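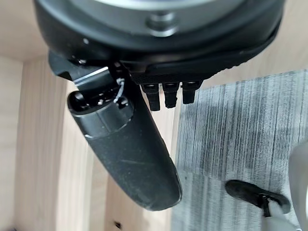 Okay, so I finally did the thing I've been putting off since December, and sorted out the drawer of loose handles. You know the drawer. Mine has pump handles, a grip off a broom that gave up two summers ago, tent bits, a couple of flashlights, and one mystery tube that I have moved through three apartments without ever asking what it goes to.

My neighbor Ghazal Bagheri got me started, because she came over to borrow a screwdriver and it took me so long to find one that she made herself tea. (Fair enough!) So, a few things I learned while sitting on the carpet with all of it spread out next to me.

Matte black anything shows every scuff. I used to go at mine with whatever spray was under the sink, and it left a greasy film that grabbed even more dust. Now I use a barely damp microfiber cloth with one drop of dish soap, then a dry cloth right after. White marks that are only rubbed-off paint or chalk will usually come away with a pencil eraser, the plain white kind, and go gently. Real scratches stay put, and I've made my peace with them.

If a handle has a cap or a collar, clean the seam. Crud loves a seam. A wooden toothpick gets in there without gouging, and an old toothbrush does the rest. Hollow ends are even worse – I tap them out over the trash first, then twist a cotton swab around inside. Don't run water into one unless you're sure there are no batteries or springs in there. I ruined a perfectly good flashlight that way and I'm still a little sore about it.

String loops! I'm a big fan. A short loop of thin cord at the top of a handle means it can hang on a hook and stay out of the drawer entirely. Hendrik Martens, from my Saturday repair group, ties his with a double fisherman's knot, but I can never remember how that goes, so mine get a plain overhand knot pulled really tight. Check them now and then for fraying.

Put a towel down if you're working where carpet meets wood. Small round things roll off the carpet, pick up speed on the bare floor and head straight under the bookcase. I fished out two screws and a marble while I was down there, plus a sock.

For the pieces you can't identify, stick on a bit of masking tape with today's date. Mine say August 30, 2022. If I haven't needed them by next summer, out they go, mystery tube included... well, maybe not the mystery tube.

Next up is the cord box. If you have a good way to keep chargers from knotting themselves together, please leave it in the comments, I've run out of bread clips.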